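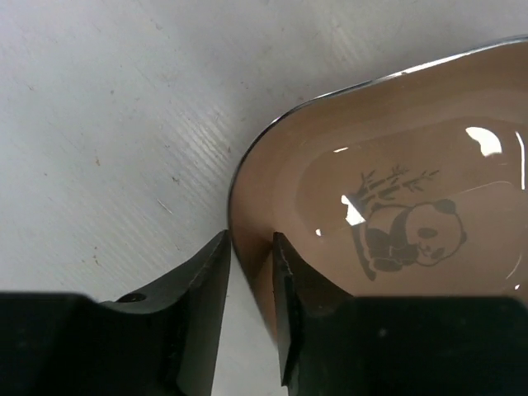 Figure 2. Wrist view of the gripper at the silver-edged wall of a brown glass bowl.

5.1 What the slip alarm reports

The Gondance controller raises a slip alarm when finger force drops faster than a set rate. Its authors treat a silent alarm as a good grasp. We doubt this. Of the 2,875 grasps logged at the Grasthorpe bench in November, over 1,000 ended with the dish somewhere other than where the log put it, and in most of those the alarm never fired. Smooth glazed rims were the worst group. A dish can turn slowly between two fingertips while the force reading stays flat, and the controller has no term for turning.

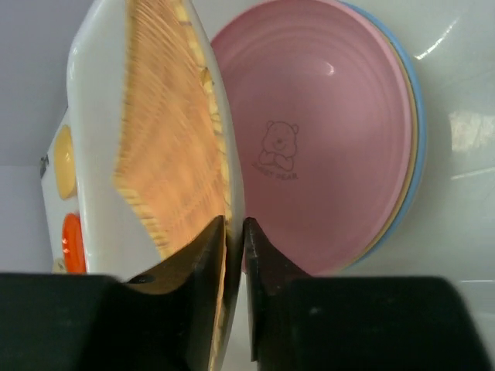
5.2 Tuning does not remove the fault

The usual answer is to lower the alarm threshold. We did so and repeated 100 grasps. The alarm then fired on dishes that were held well, and the arm stopped so often that the operators asked for the old setting back. We also tried the Sarmiento pads, which are sold as a cure for this fault. They helped on rough surfaces, where

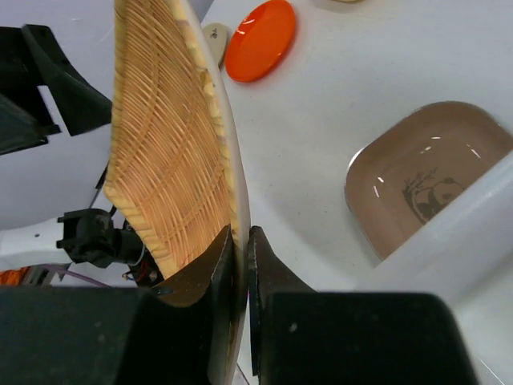 slip had been rare to begin with. On glass and glaze we could not tell the padded runs from the bare ones, and we would want a much longer test before claiming any gain.

The planner adds a second fault that is easily blamed on the fingers.
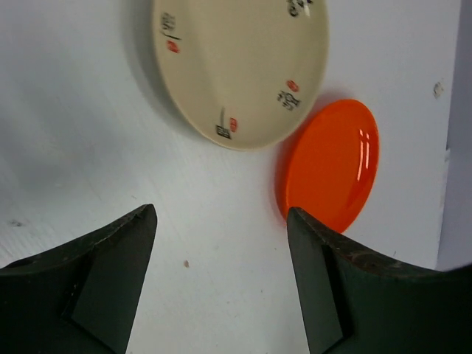 Skillden scores each grasp as if the target stood alone, and its published success rates rest on that choice. Our table was seldom so kind. A glossy orange plate lying almost against the rim of a larger cream one leaves little room for a finger on that side, and from the wrist the right fingertip hides part of the orange plate as well. The planner still gave such layouts a high score. We therefore treat the score as a guess about shape and leave it out of the safety checks in Section 6.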